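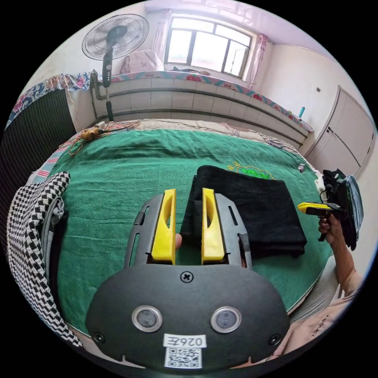
How do you fold a towel blanket so it stays folded in the cupboard? Fold it in thirds lengthways, then in thirds again from one end, and put it on the shelf with the fat folded edge facing out.

I've been asked this by two different people since my last post on the linen cupboard, so I'm giving it a proper answer, because I love this subject far more than is reasonable. Towel blankets are brilliant! They're the thing I reach for from November right through to the end of March, when a doona is out of the question but you still want a bit of weight on you. They wash well, they dry on the line in an afternoon, and they make the bed look finished without any fuss. The only trouble is that they're thick and a bit grabby, so the way you'd fold a sheet doesn't work at all. You end up with a sort of pillow that slides off the shelf every time you open the door.

My method comes from Chaimae Bouazza, who I shared a house with years ago and who could get the bedding for five people into one narrow cupboard. She did all her folding on the bed, never in the air, and she started with the blanket spread flat as if she was making the bed. I still do it that way. Lay it out, smooth it from the middle towards the edges with your forearm (the forearm is much better than the hand, try it), then bring one long side in by a third. Bring the other long side over the top. Smooth again. Now you've got a long strip, and you fold that in thirds too, pressing the air out as you go.

If your blanket has a bit of embroidery on it, start so that it ends up on the outside. Mine go in with the embroidery at the front and I can tell which one is which without pulling the whole stack down. It's a small thing but it makes me happy every single time I open that door.

A few other bits while I'm here.

Dark clothes are the easiest things in the world to lose in a bedroom and the easiest to fold if you've got a light or bright blanket underneath. I do all my black things on top of the green one for that reason – you can see the edges, you can see the lint, and you can line the sleeves up without squinting. Fold them smaller than you think you need to. A little rectangular pile of black T-shirts is a lovely sight and fits in a drawer standing on its end.

Patterned quilts I don't fold at all if I can help it. I roll them. Florals especially, as the creases show up across the pattern and then bother me for weeks. Roll from the foot end, tie with an old dressing gown cord, and stand it in the bottom of the wardrobe.

Cables. I know, not linen, but they live on the bed in our house during the day and then they get folded up inside things. I once put a phone charger through a hot wash inside a fitted sheet. So now there's a rule that everything with a plug comes off the bed before I start, and it goes in a basket by the door. The rule gets broken most Sundays, usually by me.

The cupboard itself is a Flatport, the tall one, and the shelf I use for blankets is 780 mm wide, which takes two stacks side by side with a bit of room to get your fingers in. If yours is narrower, fold the blanket in quarters lengthways and you'll get a skinnier parcel that still sits flat. I tried the Hoteo storage bags last winter as well. They're fine for doonas, but for towel blankets I found them a nuisance, as you have to unzip the bag for something you use nearly every night once the weather warms up.

Nawal Ezzat left a comment last time saying she hangs hers over a rail on the back of the door and skips the folding altogether. I'm keen to give it a go! I've got a spare rail from when we redid the laundry and the door is solid enough. I'd worry about the colour fading on whichever side gets the afternoon sun, though, so it might have to be the hallway door.

Next up is pillowcases. I own 17 and I'd like to get rid of most of them, so if you've got a good use for old cotton ones (I've done dusters, I've done produce bags) please tell me in the comments.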